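金属槽子用久了以后
2020年5月13日　文：本站编辑

Givstead的工作间在一栋旧楼的二层，房间不大，窗户朝北。我去拜访的时候，主人正在喝茶，他请我不要写他的名字，只写工作间就可以。我们的谈话从桌上的金属槽开始。
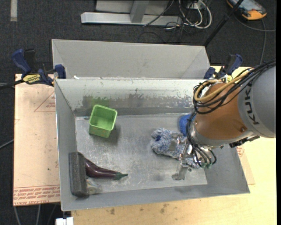 “我喜欢用旧的槽子，新的太亮，眼睛累。”他说。他在Kaltville的一个旧货仓库买到它，和卖家谈了两次价钱，最后多付了一点运费。他觉得值得，因为铁皮够厚，四面的壁向下斜着，东西放进去会自己往里靠。我问他后壁下半部分那一大片深灰色的磨痕能不能擦掉，他摇头。“擦过，擦不掉。绿色盒子后面还有一点淡淡的绿印，也留着。我看到这些痕迹，就知道这个槽子是用过的。”底面也满是划痕，他对这个也不在意。

他的工作是给仓库和小店铺做收纳方面的建议，已经做了11年。客人常常问他，混在一起的杂物应该先拿哪一件。他的回答有时候让客人失望：“没有固定的答案。我自己先拿硬的、有边的，比如方盒子。手知道怎么抓它。”

那么茄子呢？他笑了。“茄子很滑，又是一头粗一头细。我一般抓粗的那一头，不抓尖的蒂。”对于毛茸茸的织物，他的意见正好相反：先不要碰。蓝白相间的长毛摊开来，占的地方比想象的大，你一拉，旁边的小东西可能跟着一起走。

最让他头痛的是半透明的小物件。“它略带一点黄，放在银色的金属上，你看过去，好像什么都没有。”他以前在Sandhu公司的仓库帮忙，盘点的时候为了一个这样的小件找了10分钟，同事们都已经去吃饭了。从那以后，他给客人的单子上总有一条：透明的东西，请放在深色的底上。

我问他，为什么桌子用浅黄色的木头。他说没有特别的理由，桌子是和房间一起租来的，当时房东还留下5把椅子，现在只剩下两把，其他的送给了楼下的邻居。

谈到以后的计划，他说八月要去Derkulville，给那里的一家厨具店整理后面的储藏室。店主寄来了平面图，可是没有写门往哪一边开。“这个很重要，”他说，“门开错了方向，架子就白放了。我已经写信去问，还在等回信。”

茶凉了，他站起来去烧水，一边走一边继续讲架子的深度。

联系我们：请使用本站留言页
分享 11　评论 2
© 2020 版权所有　返回顶部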